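Home | Contents | Unit 3 | Glossary | Next chapter

Filed under: Office Practice, Stores and Dispatch

Chapter 5
Unpacking, Sorting, Handing Over

By the end of the chapter you should be able to check goods in, lay out a sorting desk and keep small items together. Key words: divider, packing list, tally, short delivery.

Start with the delivery. Box on the desk, list next to it, pen ready. Slit the tape - shallow cut, contents sit right under it. Clear plastic wrapping comes off in one piece if you can manage it. Keep it til the count is done, small parts hide in the folds.

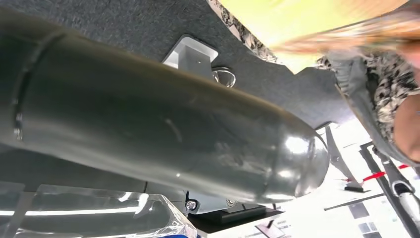 Then the count. The Stiken order in exercise 2 lists 225 pieces in 27 lines. Tick each line as it comes out, never at the end. A short delivery gets written up the same day, with the order number (1070 in our case) at the top of the form.

Dividers next. Thin cardboard partitions are fine for cards, badges, cable ends. Heavy items no - they crush the walls and everything slides together. Grustell trays hold more but take up half the desk.
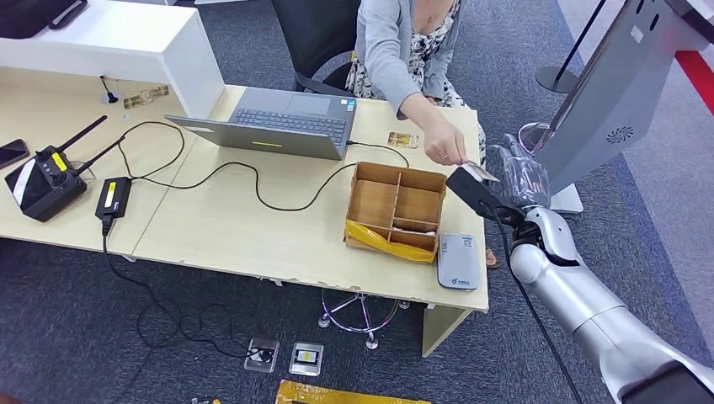 Text: Merja Peltonen and Leena Sjöberg
19 March 2019

A desk used for sorting fills up fast. Laptop in the middle, cardboard box within reach, chargers and cords wherever they land. Move the cords first. Loops across the desktop catch on sleeves and box corners, and a lead hanging over the front edge will get pulled sooner or later.

Cards are handed over one at a time, held by the edge. Stacks of 50 at most, banded, label facing out. Anything unlabeled goes in a seperate compartment until someone has looked it up in the Talader register.

Before you read on: list what is on your own desk right now. Which items would you clear before opening a box?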